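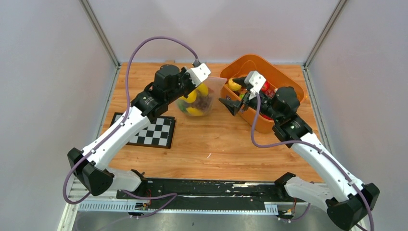 The Skikton bench kit is the two-armed set-up our after-school robotics club has been building, breaking and rebuilding for the past couple of years, and we've finally got it to the point where other clubs can have one too. You get a pair of arms on one long black rail, a wooden top to work on, and pale grey walls round the sides and back so that your students' jumpers don't become part of the background. The job everybody wants to try first is the fruit shop: one arm holds up a clear bag with lemons and grapes in it while the other goes into the orange bin for something else. It sounds easy! It took my lot most of a term to get a program they were happy to show their parents, and they argued over every line of it.

I'm Anathi Adams and I run the club, so you'll forgive me if I go on a bit. I'm not a salesperson and the kit isn't made in a factory. Musyoka Mwakalinga cuts the tops and puts the frames together, Pao-chu Lai does all the wiring, and I pack the boxes and answer the emails (slowly, in exam season).

What comes in the box

Two arms with grippers, already fixed to the rail
Wooden top and the aluminium frame
Wall panels, pale grey
Checkerboard on a dark backing, for calibration
Cable tray and cable clips
Spare gripper fingers, one set per arm
Printed workbook with 11 lessons

You'll need to bring your own computer, and your own fruit. We use real fruit for the club nights and plastic for practice, and I'd suggest you do the same unless you like the smell of old grapes in a cupboard.

Who it's for

We wrote the lessons for ages 12 and up. Younger ones can drive the arms by hand controller perfectly well, but the workbook does expect you to have written a bit of code before. A group of four to a kit works nicely, with two on each arm. We've had 15 students sharing one kit when the other was in bits and it was chaos, though quite good-humoured chaos.

Lessons one to three are setting up, calibrating and moving one arm without hitting anything. Then the second arm comes in and it all gets much more interesting, because now they have to share the space. Bags are lesson eight. Please don't skip ahead to bags! Thin plastic crinkles and slides and never sits the same way twice, and groups who go straight there get fed up. Chih-ming Man wrote that lesson and has put in a lovely exercise where you hand over an empty bag first.

The Flomside Challenge

If you're buying with the Flomside Challenge in mind, the kit fits the table size in the rules and you can use it as it comes. The packing round is marked out of 100, and you lose points for anything dropped or squashed. Our team, Cevine, entered last February and came fourth, mostly thanks to Nahom Gashaw staying very calm when the left arm stopped halfway through a run. A loose connector, if you were wondering. We've changed the clips since then and older kits can have the new ones for the price of the stamp.

Price and ordering

The full kit is £2966 including the workbook. Schools can pay by invoice. We build in small batches and the next lot is being put together now, so do get in touch early if you need one for next term.

You can order the Wei add-on at the same time, which is a second set of softer fingertips and a few extra lessons on picking up things that bruise. It isn't needed for the main workbook but my students fight over it.

Delivery is by pallet and it takes two people to lift, so warn your school office. Assembly takes an afternoon, or a bit longer if the students do it, and I'd let them.

Page updated 11 Feb 2019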